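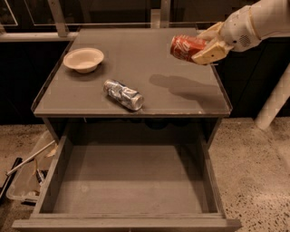
My grandmother Mai kept one seed catalog on the back of the toilet and another in the glove box of her truck, and for most of my childhood I thought that was what everybody did. I have now turned into her. It is July, the beans are halfway up their strings, and I spent this morning reading about lettuce I won't be able to plant until the heat breaks.

What set me off was a letter from my cousin Khải Vi, who moved out to Ulleck two summers ago and has a real yard for the first time in his life. He wanted to know what he should put in for fall. I started writing him back on a postcard, ran out of postcard, got out the legal pad, and by the time I'd filled both sides I figured I might as well put it here, where my other cousins can argue with me.

First, Khải Vi, please don't dig up the whole yard! I know you want to. I dug up ours the first year, every inch of it, and by August I had a wonderful crop of bindweed and a sore back. Start with one bed you can see from the kitchen window. If you can see it while you're doing dishes you'll notice when something is wilting, and you'll go out there in your socks and do something about it.
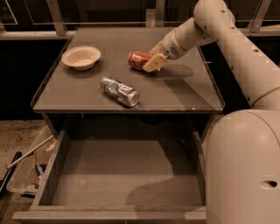 2 min read

Now, as for what goes in it. Kale is the easy answer and I'm going to give it anyway. Sow it in the middle of summer, keep it damp, and throw an old bedsheet over it on the worst afternoons. It tastes like nothing much until the first frost and then it gets sweet, and you can pick it right through to the holidays if your winter is anything like ours. Carrots too, if your soil isn't all rocks (ours was, and I grew some very funny-looking carrots before I gave in and built the raised bed).

I ordered my beets from Jemholm this year, a packet of a dark red one called Wuvonska that I picked mostly for the name. It came with 239 seeds, or so the packet said, and I took their word for it. They were slow. Twelve days with nothing showing, and I'd already decided to put radishes in their place, when up they all came overnight after a good rain. I've thinned them twice since then and put the thinnings in a salad with a boiled egg. I'd grow them again.

Garlic goes in later, once the nights turn cool and you've started wearing a jacket to take the trash out. Push the cloves down a couple of knuckles deep, pointy end up, cover them with leaves and then leave them alone until next summer. I have trouble with that last part. Mai used to catch me poking around in the row to see if anything had happened, and she'd send me off to pick up windfall apples, which I hated because of the wasps.

She never wrote much down, by the way. There was a pencil mark on the shed door for the first frost each year, and that was about all the record keeping she did. The shed is gone now and I wish I'd saved the door.

Anyway, write back and tell me how much sun you get and whether that big maple is still standing. I have extra kale seed in an envelope with your name on it, and I'll mail it as soon as I find a stamp.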